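Zarno Textile Printing – Frequently Asked Questions

What is the minimum order for custom bedding fabric?
100 yards per design and colorway. Orders of 200 yards or more ship on a single roll where the weight allows.

Which file formats do you accept?
TIFF or PDF, flattened, at final print size. Layered files are returned.

How large can a repeat be?
Rotary screens limit the vertical repeat to the screen circumference. Digital printing has no fixed limit, but repeats over 2 yards need a signed layout proof.

Will the printed color match my monitor?
No. Approve color on a strike-off only. We keep one half of each approved strike-off and ship you the other.

Which dyes are used on cotton?
Reactive dyes as standard. Pigment printing is available on request – it leaves a slightly stiffer hand and has lower rub resistance on dark grounds.

How much shrinkage should I allow for?
See the data sheet for your base cloth. Venter base cloths are preshrunk; Botik cloths are not and must be washed before cutting.

Can I reorder an old design?
Yes, while the screens are on file. Quote the design number from the selvage, for example 359.
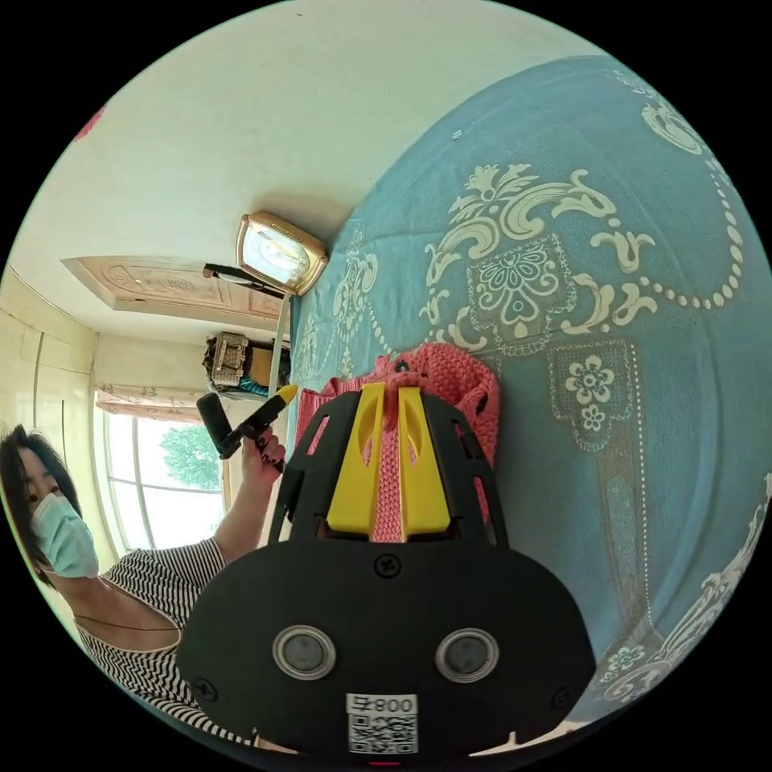 Large-scale scroll and medallion print, cream and white on teal-blue.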